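Home | Collections | Data | Guides | Contact

Print this page | E-mail this page

Farquharson Collection of Sayings and Customs: Data Card

Summary

The Farquharson Collection is a set of short records of household and seasonal beliefs, gathered from letters, school exercise books and recorded talks in the district of Plundalport and the farms inland from it. It covers weather signs, customs at births and burials, sayings about animals, and rules for moving house, planting and fishing. The present release holds 1,486 records. The first release held 1,282.

Each record gives one belief or custom as the teller put it, followed by a plain English version where the original is in Gaelic or in a mix of the two languages. Records have not been merged. Where three neighbours gave the same saying about a rooster crowing at the door, there are three records, and the small differences between them have been kept.

Contents of the release

The main file is a plain table with one record to a row. The columns are: record number, text as given, English version, subject, place, decade, source type and editor's note. A second file lists the places named in the records, with older spellings and the spelling now in use. A third lists the subject headings. There are 60 headings, and a record may carry up to 5 of them.

The decade column refers to the time when the custom was told or written down. Tellers often placed a custom in their grandparents' day, and where they did so the words are left in the text and the decade is not changed.

Sources

The letters were written in answer to a notice in the Plundalport parish newsletter and are the oldest part of the collection. The exercise books come from the school at Zondetbridge, where pupils were asked to write down what older people at home had told them. The talks were recorded later, in kitchens and at the Zondetbridge hall, and typed up by hand. Some of the tapes had worn badly before they were copied - gaps are marked with three dots in square brackets.
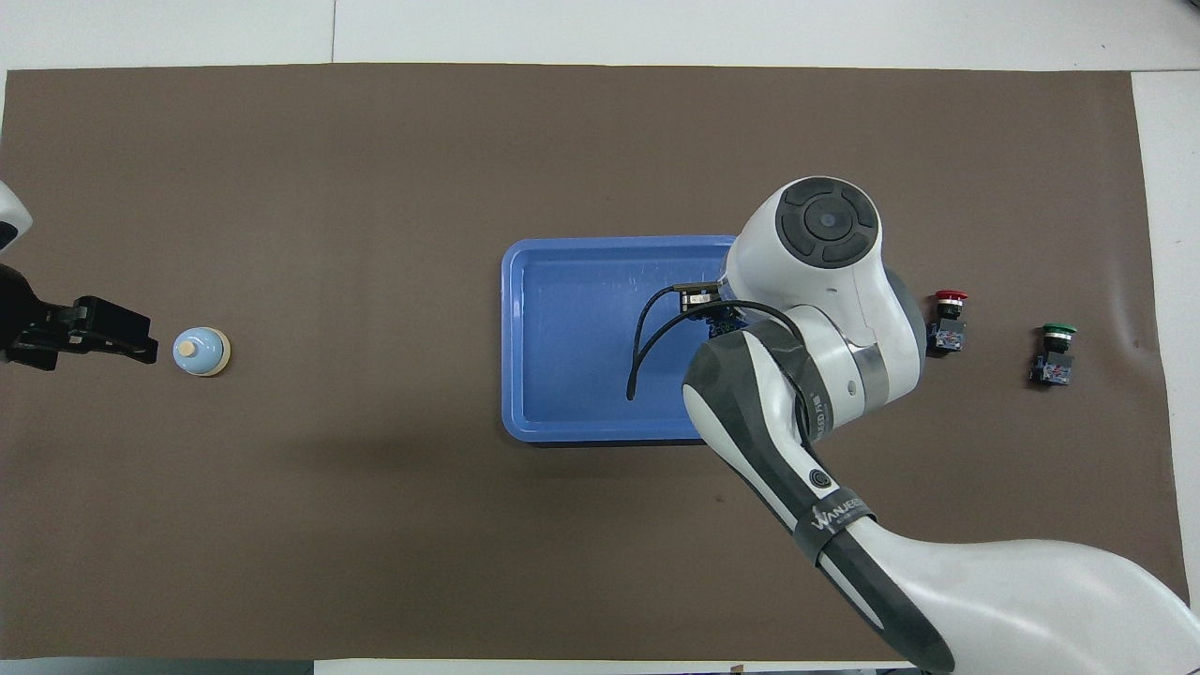 Spelling in the exercise books has been left as the pupils had it, including in the Gaelic, which many of them could speak but had not been taught to write. The English version may be used for searching. Users who need a standard Gaelic text should prepare their own from the first text column and should say that they have done so.

Names of tellers have been removed from the table. A teller's village is given, except for the smallest settlements, where the wider district is named in its place. Customs that concern a named family's misfortune have been left out altogether at the request of relatives.

Known limits

The collection is uneven. Fishing and weather are very well covered, and the records on weaving and dyeing are few. Women wrote most of the letters, while most of the recorded talks are with men, and this should be kept in mind when comparing the two. The inland farms are thinly represented before the school books begin.

The subject headings were assigned by one editor, Liya Assefa, working from the Kavitz list with local additions. The heading "Luck, general" was used freely in the early work and is being reviewed. Records on lucky colours and on first visitors of the year are still divided between two headings, and a search should include both.

Changes since the first release

Added the second box of Zondetbridge exercise books. Corrected place spellings along the north shore. Split the heading "Birds" into "Sea birds" and "Land birds". Record numbers from the first release are unchanged, and withdrawn numbers will not be used again.

Use and citation

The files may be used for study, teaching and private research. Please cite the collection by name, with the record number of any item quoted. Long extracts in print or on the air require written permission.

Corrections are welcome, especially from families in the district, and should give the record number. Those received by the end of May will be considered for the next release.

Print this page | E-mail this page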